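Trulgate open day, anyone else go?

hexnut_dale
4/5/26
Got back last night. Trulgate had their kitchen demo running in the back hall and I stood there way too long. The arm was doing mugs at the sink, over and over, and the line was 30 people deep when I showed up. Parking was awful, by the way. Worth it though!

mossyboots
I went in the morning. Pretty underwhelmed. It's a mug. My kid does mugs. The Fundotow pallet thing by the entrance was way more impressive and hardly anyone was watching it.

hexnut_dale
Pallets are all the same size, come on. A shiny mug next to a black sink is a rough one, with the faucet right there waiting to get whacked. I asked the guy at the table and he said they've logged 1,091 grabs on that counter and 178 of them were misses. I liked that he just said it.

Ceter_fan21
178 is a lot of misses if it's my dishes lol

mossyboots
That's my point. And did anybody see it do a wine glass? I asked and got a "maybe in September."

hexnut_dale
No wine glass, fair. But watch how it comes in — low, from the front, on the side away from the handle.

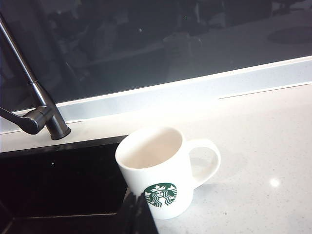
I figured it would go for the handle like a person does, and I was kind of bugged that it didn't. The guy told me the handle is where they lost most of the early ones. I'd still like to see them try it with a full cup.

Ceter_fan21
Was the Ševčík booth open? Their table was just brochures when I came through.

mossyboots
Open after lunch. Free pens. Best part of the day.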